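4.2 Wiping the tubes

Advice on storing squeeze tubes says to wipe each one before it goes back in the row. We doubt the wiping does much. Rivadeneyra's survey of 300 households never separated a wiped tube from one merely handled with a cloth.
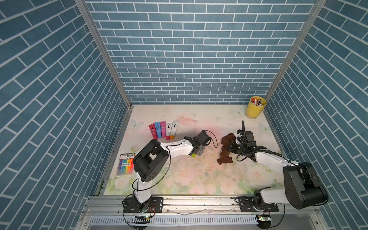 Nor does she say which part of the tube was wiped. A bunched towel covers some of the surface and leaves the rest alone. 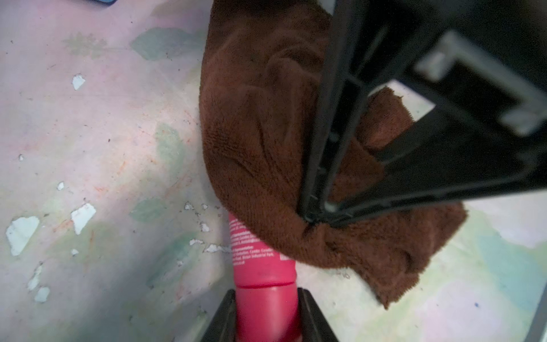 Figure 2. Brown towel over the upper end of a pink tube; the printed text remains uncovered.

We therefore treat her cleaning scores as unproven.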